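The Bralero Live Box: an awards night on your kitchen speaker

Reviewed by Aurelio Aguirre, Jun 4, 2024

I should admit straight away that I'm soft on awards shows. I'll sit through the speeches, the sound engineers' prizes and the bit where the orchestra plays someone off, all for one good duet. So when Bralero put out a little speaker that promises to make telly music sound like a proper gig, I was always going to have a go.

Mine arrived just before the Borstead Music Awards, and what a night to test it on! Mendoza opened with the slow version of their big single – the one with the brass – and I had goosebumps by the second verse.

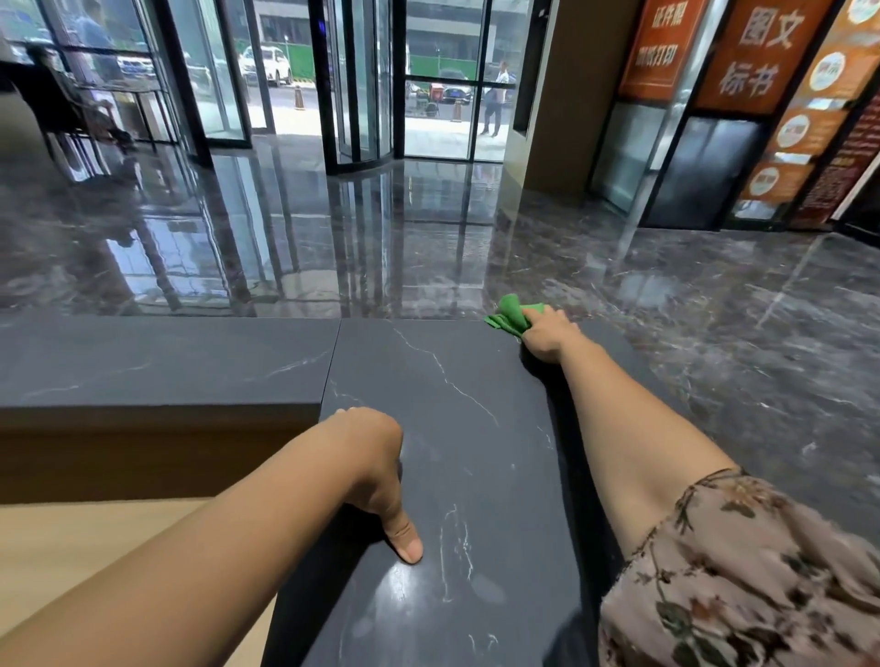 The low end is lovely for something this size. You can hear the double bass as a real instrument with fingers on it, and the crowd noise sits well back where it belongs. I've lived with the Tritent bar for a couple of years and I'm fond of it, but it does turn every audience into a waterfall.

Setting up took me longer than I'd like. The app wants your email, then your room size, then your email again, and there's a "Concert" mode switched on from the start that you should turn off at once (it puts an echo on the presenters, poor things).

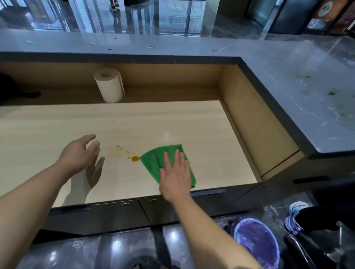

Paper towels and a green cloth at the ready.

Voices are the best of it. During the tribute section there was a gospel choir of 100 singers, and I could still pick out the soloist when they all came in behind her. I played that part again for my sister over the phone, which can't have done it any favours, and she still asked what I was listening on.
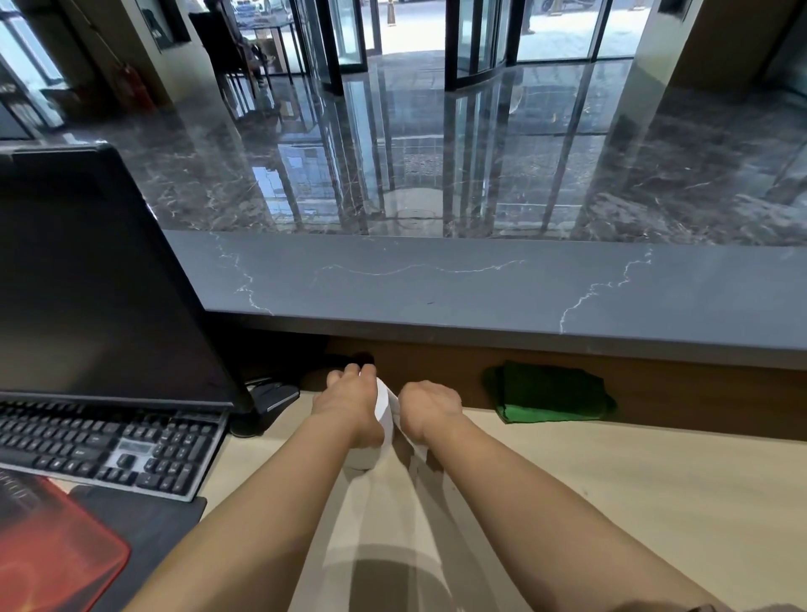
Now for the grumbles. The remote is tiny and I've already lost it twice. The volume jumps in great big steps late at night, and there's only one socket at the back, so it's the telly or the record player. Bralero say a second input is coming with the new model in July, so you may want to hang on.

At £200 it isn't a treat I'd buy on a whim, but I've been through half my old live albums again this week and enjoyed every one. Four stars from me, and five if they fix that remote.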